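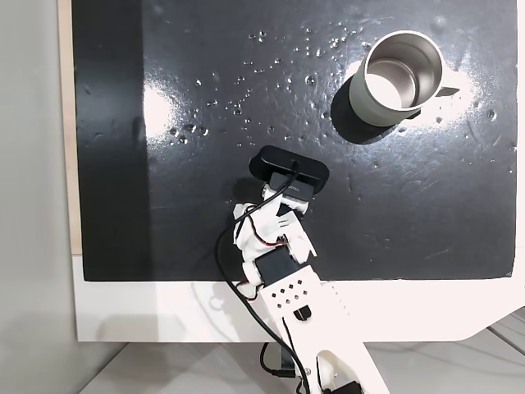 Issue 12, page 3

Gallery: The Arm at the Wiping Station

Berkska runs the wash-up and test kitchen at its Gravulville site with a crew of 11. Since July part of the counter work has gone to small robotic arms from Bakside. This page shows the work at hand and gives a few notes from the people who do it.

The counter
A white arm with 3D-printed links and black servo motors, reaching toward a mug on a black tabletop. The mug is gray-green outside and stainless steel inside. Small drops of water are scattered over the surface.

The job
Clearing mugs and wiping down used to be shared out at the end of each shift. It took almost 100 minutes a day across the crew. The arm is being taught the clearing part first. Wiping is still done by hand.

The cable
A black cable runs along the arm, with thin red-and-black wires at the wrist. The crew asked for a cover over the wires before the arm works near the sinks. Bakside has agreed to fit one.

The surface
The black top shows scratches and reflects the lights. Glare was the main complaint in the first weeks, both from the crew and from the people setting up the Rusu software. A matte top is on order.

What has changed
No jobs were cut. Two people moved from clearing to stock checks and now start later in the morning. One of them likes the new hours and the other has asked to go back. Everyone on the crew has learned to stop the arm, restart it and write up a fault. The fault book hangs by the door and is read at the start of each shift.

Still open
Who wipes down when the late shift is short, and whether restarting the arm counts toward the pay grade. Both go to the next site meeting.

Page updated 2023-04-02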